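Setting up a two-arm robot in simulation before you build it

Gholamreza Jalali, Nuneck shared workshop

Before cutting any parts for the Clinier build, run the arms in the simulator on the bench PC. You will need the Flarley room file and about 30 minutes.

1. Load the room and place the robot facing the counter.
2. Set the reach limit of both arms to 600 mm. Leave the lift at 425 mm for now.
3. Open all the grippers and save that as the start pose.
4. Move the right arm slowly towards the counter top. Stop short of the small items.
5. Keep the left arm up and out of the way, with its gripper empty.
6. Save a view from the head and one from the wrist. The head view comes out tilted with the Rahimi mount settings. Correct the roll value in the mount file later, once the arms behave.

If an arm jumps when you load the pose, lower the joint speed to 6 and load it again.

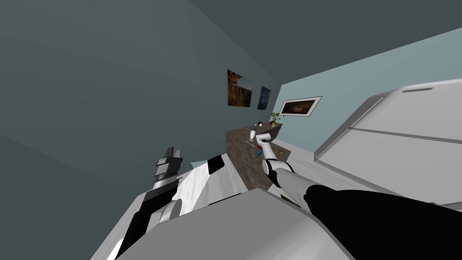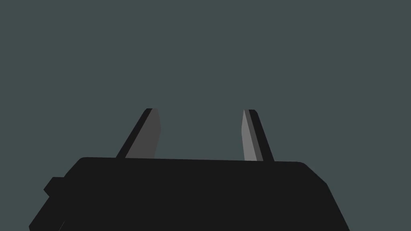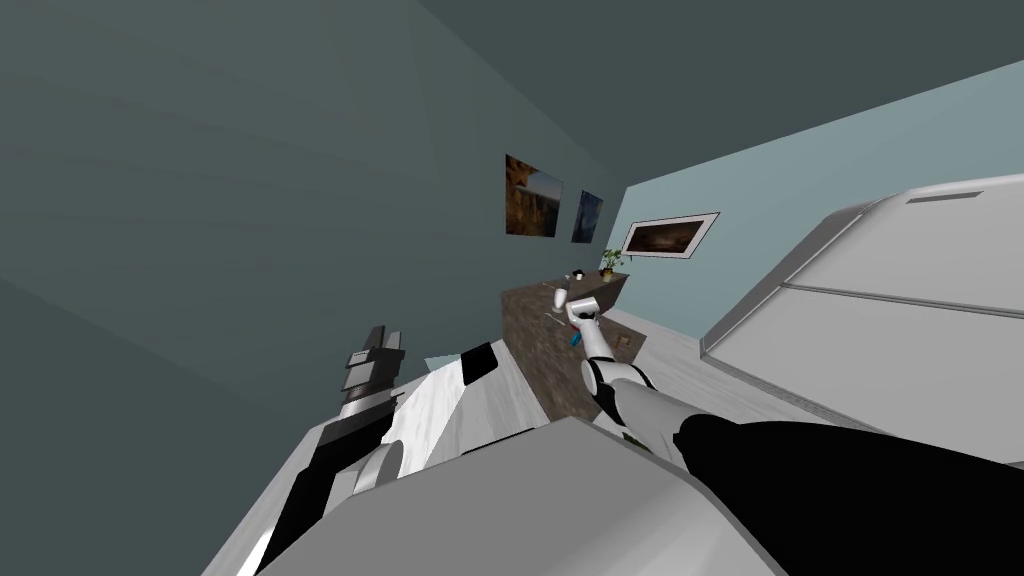 Simulator views: first and third, both arms by the counter; second, an open gripper close up.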